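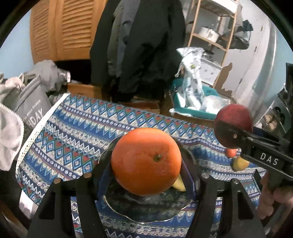
An orange, a red apple and a couple of pears.

I have been reading about fruit washes again, which is what I do in August instead of sleeping. The one everyone keeps sending me is from Holovko. It comes in a spray bottle and promises to take off "residues" without saying which ones, or how much was there to start with.

My neighbor in Lurnstead swears by it. She says her grapes taste cleaner. Cleaner than what? She used to eat them straight out of the bag. I asked if she'd tried plain water for the same length of time and she looked at me like I'd asked her to boil them.

So I went to the product page. There is a chart with two bars, one tall and one short, and no numbers up the side. Below it are 263 reviews, and I read far more of them than I should have. Most are about the nozzle. One man bought it for strawberries and ended up using it on his patio chairs, and he gave it five stars.

Wiremu Lowther, who used to run the produce counter at the market in Stesham, told me he rinsed everything under the cold tap for 12 seconds and rubbed the firm stuff with his hands. I asked where the 12 came from. He said that was how long it took him to get bored. I trust that more than the chart.

I do have a bottle now, because my sister bought a pack of 4 and gave me one. I did half a bag of plums with it and half with water, and had my husband hand them to me with my eyes shut. I couldn't tell. He thought he could, then got it wrong almost every time.

Maybe there's a proper study somewhere. If you have one, send it, but please not the Saderberg newsletter. I've seen it, and it's the same chart in green.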